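Zavport: Final Report
Game Development Studio, Team 4
Citlali Medrano, Kenta Shimada, In-ho Cho, Aoi Sasaki 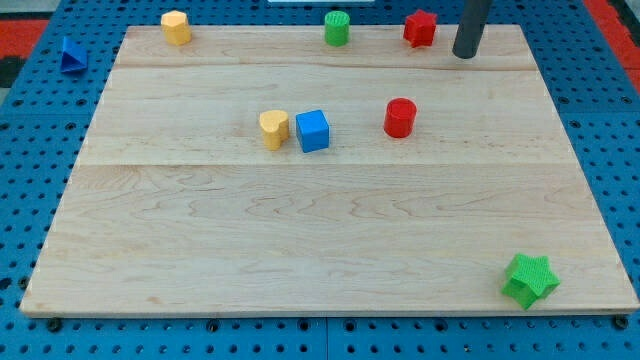

1. What we set out to make

Zavport is a two-player strategy game in which each side runs a harbor and tries to bankrupt the other one through shipping fees. Our proposal in the fall promised online multiplayer, a campaign, three factions and a map editor. The version we are handing in has online multiplayer and two factions. The map editor exists, in the sense that Kenta can edit maps.

Our advisor, Noboru Hayashi, wrote "scope?" in the margin of the proposal. We took this as a question about the font.

2. Networking

Most of this semester went into keeping two computers in agreement. We used lockstep: each machine sends only the player's orders, and both machines run the same simulation. It needs very little bandwidth, which suited us, as the lab network is shared with the whole floor.

Lockstep only works if the simulation gives the same result on both ends. Ours did so until turn 891 of our first full test match, when In-ho's screen showed his fleet in port and Aoi's showed it at the bottom of the bay. Both players believed they had won and both went to dinner.

We traced the problem to ship pathfinding, which looped over a hash set of open tiles. The order was different on each machine, so ties between equally short routes were broken differently. Replacing it with a sorted list fixed that desync and exposed a second one, in the weather. The weather was drawing from the same random number generator as the seagull animation, and the seagulls only updated when they were on screen. The seagulls now have their own generator.

After these two fixes we added a checksum every 25 turns. If the checksums differ, the game stops and writes both states to a log. We should have done this in week one.

3. Balance

The two factions are Kamata (cheap ships, high fees) and Nesel (expensive ships, low fees, a lighthouse). Citlali wrote a script to play bots against each other overnight and ran 400 matches. Kamata won nearly all of them. Doubling the lighthouse range made Nesel win nearly all of them instead. We settled on a value in between that is fair to bots. Human players mostly forget to build the lighthouse.

4. Playtesting

We tested with classmates in May, using Tosteo, the small lobby server In-ho wrote over spring break. It held up well, apart from one evening when it listed a single open game 3318 times. The gameplay feedback was mixed. Players liked the fee screen and the harbor music. Several asked what the game was about after finishing it, so we added a tutorial - four text boxes and an arrow.

5. What is still broken

Reconnecting after a dropped connection does not work. The button is there and it is gray.
Nesel tugboats can be parked on land.
Pausing during a storm pauses the ships but not the storm.

6. Division of work

In-ho: networking, Tosteo
Citlali: simulation, bots, balance
Aoi: art, interface, seagulls
Kenta: maps, sound, this report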